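Perguntas frequentes sobre a arrumação de prateleiras de snacks

Guia Medeiros para lojas de bairro

Vale mesmo a pena preocupar-me com a prateleira de baixo?
Depende do que lá puser. Os fornecedores gostam de dizer que qualquer prateleira vende se estiver bem arrumada, e nós temos dúvidas. Um adulto de pé quase não olha para baixo. As crianças olham, e é por isso que as batatas fritas em lata acabam muitas vezes ali. Se na sua rua passam poucas crianças, use esse espaço para reposição e não perca a tarde com ele.

As latas devem ficar de pé ou deitadas?
De pé. Já lemos que deitadas "criam movimento". Criam, sim: rolam até à frente e caem. Uma lata alta deitada ocupa mais largura, esconde o nome do sabor e raramente fica onde a deixaram. Se encontrar uma tombada, levante-a logo e veja se a tampa continua bem presa.

Posso misturar caixas e latas na mesma fila?
Pode, com algum cuidado. As caixas de cartão ficam melhor juntas numa ponta, a servir de encosto, e as latas seguem a partir daí. Alternar caixa, lata, caixa, lata fica bonito na fotografia do catálogo e dura até ao primeiro cliente.

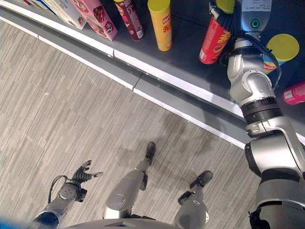
Convém agrupar por cor ou por sabor?
Por sabor. O agrupamento por cor é a sugestão preferida de quem vende expositores, mas o cliente que quer uma lata vermelha quer, na verdade, o sabor que costuma comprar. Numa prateleira com vermelhos, amarelos e rosas lado a lado, a cor já chama a atenção sozinha.

Preciso dos separadores Hiltby?
Provavelmente não. Experimentámos um conjunto de 12 em duas lojas e metade foi parar à gaveta ao fim de um mês. Funcionam com saquetas, que escorregam. Com latas, só tiram espaço.

E a calha para etiquetas da Clalov?
Essa tem alguma utilidade, desde que a frente da prateleira seja direita. Onde dois módulos se encontram há quase sempre um pequeno desnível, e a calha descola nesse ponto. Corte-a em dois troços e deixe a junta livre.

Quantas latas devo pôr em profundidade?
O manual da Warerberg recomenda 6. Parece-nos exagerado para uma loja pequena: as de trás ficam esquecidas e passam do prazo. Comece com três e aumente se faltar produto antes da reposição.

Como se limpa o rodapé do móvel?
Pano húmido e detergente neutro, de cima para baixo. As juntas verticais acumulam pó e pedem uma escova fina. Não compre o kit próprio para rodapés, a escova de dentes velha faz o mesmo.

Com que frequência devo rever os prazos?
Uma vez por semana, com a prateleira de baixo em primeiro lugar. O que estiver a menos de um mês do fim passa para a frente.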